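Notebook, audio bench, December, 10:40

Lurkier battle theme, loop work, continued. Source is the 1989 cartridge version, dumped straight off the sound chip by Spahić's old logger. Goal is a clean intro plus loop for the Sketon port, with no audible seam at the return to the A section.

Loop start set at bar 3, beat 1. The intro pickup belongs to bar 2 and must not repeat. Yesterday's build had it repeating, which made the bass enter twice. Moved the marker 18 samples later to land on a zero crossing. Click gone on headphones, still faint on the bench speakers with the low shelf engaged. Left the shelf on for all later passes.

Noise channel: the snare on the original is retriggered by the driver at each loop return, so its envelope never carries over. Our renderer lets the tail run. The last hit of the B section therefore smears across the seam. Tried a hard reset of channel 4 on return. Correct against the dump, but it cuts the cymbal too, as they share the channel in our patch map. Split them into separate patches and reset the snare only.

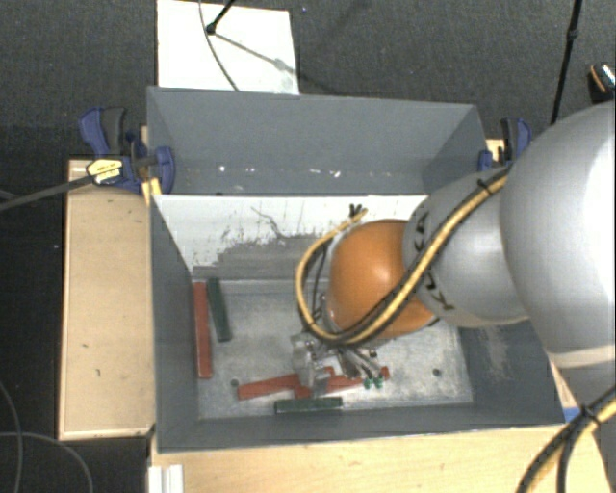
Corina Ammann wrote back on the second render that the seam is fine now but the lead is too wide, and that the vibrato comes in early compared with the cartridge. She wants the delay on it restored before anyone touches the mix.

Checked. The driver waits 12 ticks before vibrato starts, ours waits 8. Conversion error from the Gotlow import script, which assumes the other tick rate. Fixed by hand for the lead. The harmony voice has the same fault and is not done.

Width: pulled the lead back to mono, left the echo voice panned. Closer to the dump, a little dull in the B section.

14:15. Render 3 exported, intro and loop as separate files. Roswitha Hollenstein has the battle transition build and needs the intro length in frames, not milliseconds. Sent both.

Open: harmony vibrato, victory fanfare cue point, level match against the field theme.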